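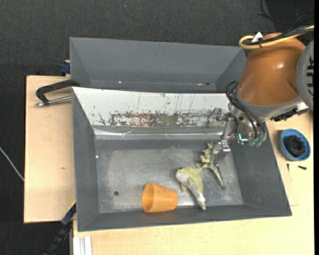 Lautaro Tapia

January - Print this page - E-mail this page

Ticket 83: worn panel and lifting strip, front grey bin
Status: open, waiting on parts
Area: toy sorting bench, Ivside

Reported fault: paint coming away from the white sloped panel at the far side of the front bin. Flakes found on returned soft toys.

Findings. The lower half of the panel is worn in one long horizontal patch, with reddish-brown and grey colour between the remaining white. Thin vertical scratches over the rest. The shiny strip under the panel is wrinkled. Bin bottom is scuffed and cloudy, with fine scratches. I have not treated the scuffing as a fault.

Contents at time of check: orange plastic cup, green lizard or dinosaur soft toy. Both to be wiped down before they go back on the shelf.

10:15 - Vacuumed bin. Wiped panel with a damp cloth, no detergent. More white came off on the cloth.
10:40 - Pressed strip flat by hand. Left end lifted again within 15 minutes.
11:20 - Asked Skaltia for a replacement panel, same colour. Lead time 21 days.

Interim: hard toys only in the front bin. Soft toys go in the rear bin. Do not paint over the patch - the old coat has to come off first.

Comments

Bradley Dobson: Is the small round hole in the bottom meant to be there? Beads could go through it.

Lautaro Tapia: Drain hole. Leave it open. Beads should be bagged anyway.

Bradley Dobson: OK. Moved the plush over at lunch.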